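Setting Up a Self-Service Snack and Drinks Table

Facilities and Events Guidance, Ivora Campus

These instructions apply to any department that offers light refreshments in a meeting room, lobby or shared work area. They cover cold drinks, packaged snacks and small sandwiches. Hot food and catered meals are handled under a separate procedure and should be arranged through the events desk.

Before you begin

Reserve the table when you reserve the room. The standard refreshment table is suitable for up to 83 guests. Larger groups require a second table, placed on the opposite side of the room so that two lines can form.

Collect the following from the supply room on the day of the event:

One bottle rack, two-tier
One tiered shelf stand
Two rectangular trays with raised rims
One or two woven baskets
Food-safe gloves
Paper napkins and a small waste bin

Racks and shelf stands are stored in the Durno cabinets on the lower level. Wipe each piece with a damp cloth and dry it before use. Acrylic scratches easily, and abrasive pads must not be used on it.

Step 1. Prepare the surface

Clear the table completely and wipe it down. A cloth is optional. Many departments prefer to leave the surface bare for informal events, as spills are easier to see and crumbs can be removed quickly. If a cloth is used, it should not hang low enough to catch on chairs or feet.

Leave at least 18 inches between the back of the table and any wall or cabinet, so that staff can restock from behind.

Step 2. Place the drinks

Set the bottle rack at the back of the table, near the center. Tall items at the back keep the rest of the display in view. Fill the lower tier first, then the upper tier, and turn each bottle so that the label faces the guests. Do not mix bottle sizes on the same tier.

Keep reserve bottles in the refrigerator and bring them out as spaces open up. A rack that is refilled a few bottles at a time looks better through a long event than one that is packed once and left to empty.

Step 3. Arrange the packaged snacks

Boxed snacks and bagged crackers or chips belong in a tray with a raised rim. Stand or stack the boxes together at one end and lay the bags at the other. Foil-wrapped items hold their place well in a round basket, where they may be piled in layers. Place the heaviest packages at the bottom.

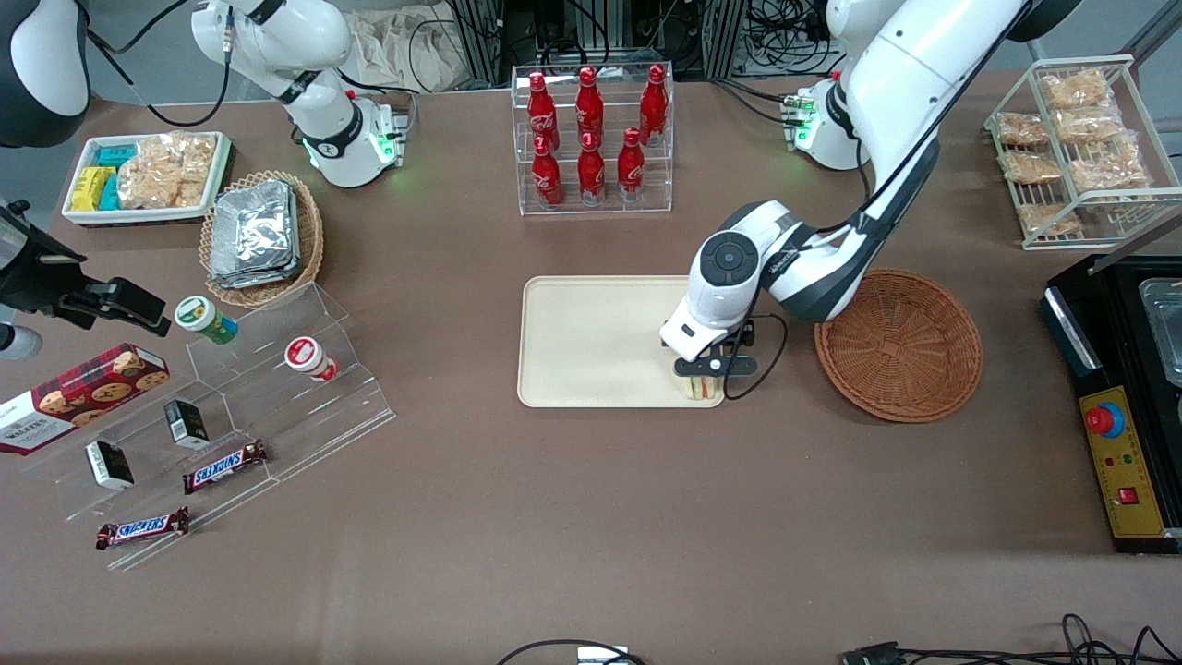

The tiered shelf stand is intended for small individual items that would be lost in a deep tray. It may be set parallel to the front edge or turned at an angle, which makes the rear shelf easier to reach from the side. Check that it sits flat and does not rock when an item is lifted from it.

Step 4. Set out the sandwiches

Sandwiches should be the last items placed on the table. Use a clean tray and position it near the center, within easy reach of the front. Arrange the pieces in a single layer with the filling visible, leaving a little space between them so that one can be lifted without disturbing its neighbor.

Handle all unwrapped food with gloves or tongs. Put out small quantities and replenish from the refrigerator. Do not add new sandwiches to a tray that has already been out; bring a fresh tray and remove the first.

Ingredient cards are required for every sandwich variety. Card blanks are available from the Camer print counter in room 344. Write the name of the filling and any common allergens – milk, egg, wheat, nuts, sesame, fish – in block letters.

Step 5. Check the table

Stand where the guests will stand and look over the arrangement. Labels should face forward, nothing should extend past the edge, and each item should be reachable without leaning over another. Place napkins at the end of the table where guests will finish, with the waste bin beneath or beside them.

During the event

One person should be assigned to the table throughout. That person straightens the display, removes empty packaging and wipes up spills. Bottles with damaged caps and packages with torn seals are to be withdrawn and discarded.

After the event

Discard all unwrapped food. Unopened packages and bottles may be returned to the supply room – note the quantities on the Kaewmanee stock sheet inside the door. Wash trays by hand, shake out the baskets, and return racks and stands to their shelves within 19 hours of the booking.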